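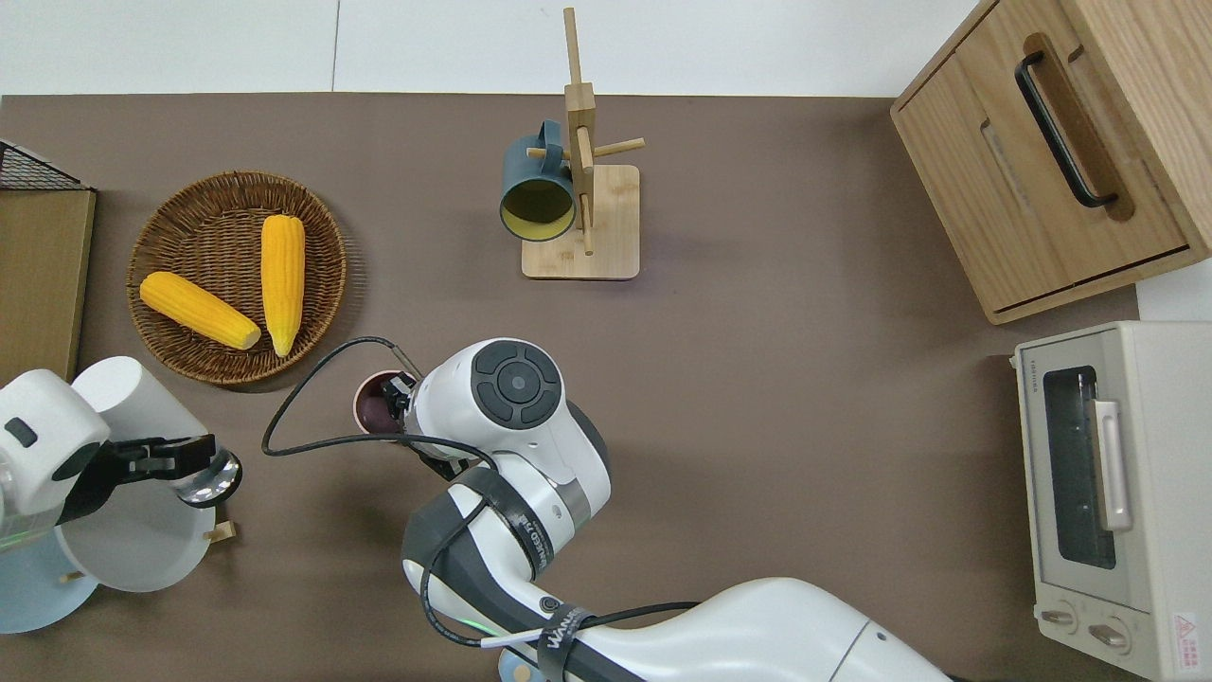
Plemotance Home Skills Club

Home | Guides | Kitchen | Small Spaces | Contact

Setting up a mug tree and a corn basket on a small table
February 6, 2026 – by Peninah Rugemalira

Filed under: Kitchen, Storage, Countertops

A mug tree takes up very little room and frees a whole shelf in the cabinet. The one on our table has a square light wooden base and a tall post with short dowel pegs. The steps below work for most wooden trees of that type, and they also cover the basket and the toaster oven, which usually have to share the same surface.

What you need

A mug tree, a shallow basket, a damp cloth, a dry cloth, and a little wood glue if any of the pegs turn in their holes. Set aside an hour, plus overnight if you glue.

1. Clear and wipe the table

Take everything off except the toaster oven. Unplug the oven and let it cool, then empty the crumb tray. Wipe the tabletop with the damp cloth and dry it right away. Water left under a wooden base will leave a mark.

2. Check the pegs

Twist each peg by hand. If one moves, pull it out, scrape off the old glue, put a thin coat of new glue on the end and push it back in. Leave it until the next day before hanging anything on it. I skipped the wait once, in August, and lost a Bae mug I liked.

3. Place the tree

Keep it back from the front edge but close enough to reach without leaning. Leave 9 inches between the outermost mug and the side of the oven, or more if your oven's manual asks for it. The oven door also needs room to open all the way.

4. Hang the mugs

Start with the heaviest mug on a low peg, then put the next one on the opposite side. Hang them by the handle. A mug on a peg will tip to one side, as the teal one with the yellow inside does on ours, and that is fine as long as it doesn't knock against its neighbor. Small cups with no handle, or a handle too tight for the peg, go on the shelf.

5. Set out the basket

A round woven basket is good for corn, onions or bread. We had two ears of corn in ours. Shucked corn dries out fast, so keep it in the basket only while you get the rest of the meal ready – after that it goes in the fridge in a bag. Shake the basket out over the sink every week. Crumbs and silk get down into the weave and a stiff brush is the only thing that lifts them.

6. Stack the plates

Put plates to one side, largest on the bottom. Don't leave them partly overlapping near the corner of the table, where a sleeve can catch them.

Recheck the pegs after 3 months.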